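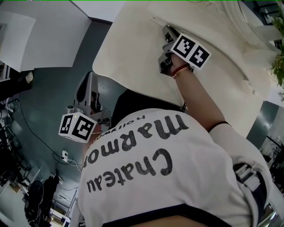
Buy the stiffer jaws and stop fussing, one reader told me after my last column, because soft ones wear out before you learn anything.

Workshop > Robots > Grippers

Well, I finally tried both! Six evenings with the hand-held Virkis and the Hosness, 100 grabs each, 200 in all, and my forearm has opinions. The Virkis bites hard and stays put, which I loved on boxes and hated on anything curved (it skates). The Hosness gives a little, so round edges feel easy, but the trigger is mushy and I kept squeezing twice.

For big curved stuff I'd grab the Hosness. The stiffer jaws go back to Brurkport on Wednesday, minus one screw I'm still looking for.

2819 shares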